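Kurkari's shared workshop has a laundry-folding build going

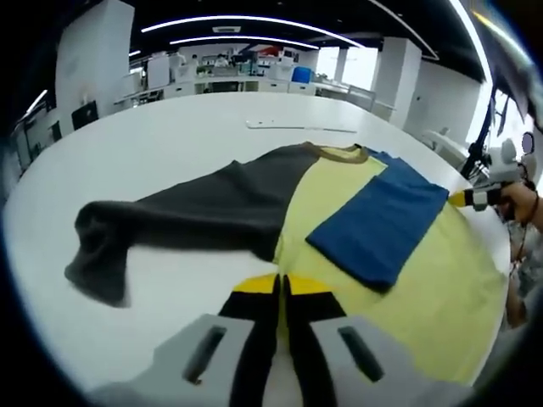

Washington Meireles thinks we've picked the wrong chore. He wrote in as soon as I mentioned the project in the members' mail, and his view is that a home build ought to start with something stiff, like plates or books, and leave shirts until the software can cope. A shirt, he says, never lands the same way twice, and you can burn a whole winter finding that out.

He may well be right! But plates break, and everybody at Kurkari has a pile of T-shirts they'd like to see the back of, so shirts it is.

For anyone who hasn't been in since February, the folding group has taken over one of the big white tables and is teaching a pair of grippers to handle clothes. The plan is a two-armed machine that takes a shirt, flattens it, folds it and puts it on a stack. The arms aren't the part we're busy with at the moment. What we're doing is the teaching, and that's done by people, holding a gripper in each hand and folding shirts with them, over and over, while everything gets recorded. Later on the recordings go into the training, and with luck the arms copy what our hands did.

I've had a few turns at it now and I can tell you it is much harder than it sounds. You know how to fold a T-shirt, you've done it since you were ten, and then somebody gives you two fingers on each side instead of five and you're a toddler again. My first one took me so long that the next person in line went off and made tea. The fabric slides, or you pinch two layers when you wanted one, or (my specialty) you get a lovely fold going on the left and then drag the whole thing crooked with the right.

It does get better. By my second evening I'd stopped staring at the tips and started looking at the shirt, and the folds came out close to square. The trick for me was to pinch well in from the hem and lift before pulling. Others swear by starting at the shoulders, and there's been a fair amount of arguing over that, all of it friendly so far.

Long sleeves are their own problem. A T-shirt you can do in three moves once you've got the hang of it, but with a long-sleeved shirt you have to deal with the sleeves first, and the cuffs like to bunch up and stay bunched. We talked about dropping them from the first round altogether. In the end we kept them in, mostly on the grounds that half of what comes out of my own dryer at home has long sleeves and a machine that gives up on those isn't much use to me.

The count on the whiteboard stood at 2,067 recorded folds when I left last night, and 87 of those have been thrown out. A fold gets thrown out if the shirt goes off the table, if somebody finishes the job with a bare hand (guilty, twice), or if the recording stops partway. Messy folds stay in as long as they were done with the grippers from start to finish. I wasn't sure about that rule at first, but the people who know the training side want to see corrections, so a sleeve that gets dropped and picked up again is fine by them.

Money has been kinder to us than expected. The plastic parts are printed in the workshop, and a full set of finger pads costs 80 cents to run off, so when a pad wears smooth you just swap it and carry on. The screws and springs came out of the drawers by the door. The one real purchase ahead of us is the motors for the arms, and there we're still split between the Pretorius set, which is dear but comes with the wiring done, and the Jollen ones, which are cheaper and would mean a good few evenings with the soldering iron. I'm in the Jollen camp. I like soldering, and I'd like to have something left in the pot for a second try at the shoulder joint if the first one sags.

The group over at Raltport is building something along the same lines with towels, and they've offered to swap recordings once both of us have enough. Towels are easier, so I feel we're getting the short end of that deal, but more data is more data, and they've also promised us a look at their arm mounts. A couple of us are driving over to see them as soon as the dates are settled. There's a spare seat in my car if somebody wants to come along.

Meireles, by the way, has put a bet on it. If the arms can fold one T-shirt on their own, start to finish, before the summer break, he'll bring in a stack of his own shirts for the next round of recordings and buy the pizza too. I've written it on the whiteboard under the count so he can't wriggle out of it.

Folding sessions start at 6 in the evening and run until people get hungry. You don't need to know a thing about robots, and a complete beginner is welcome at the table. Bring T-shirts if you've got old ones to spare, clean please, any color, and children's sizes are especially wanted because we have hardly any. They won't come back to you, so don't bring a favorite. Sign up on the sheet next to the kettle, or just turn up and take your place in line.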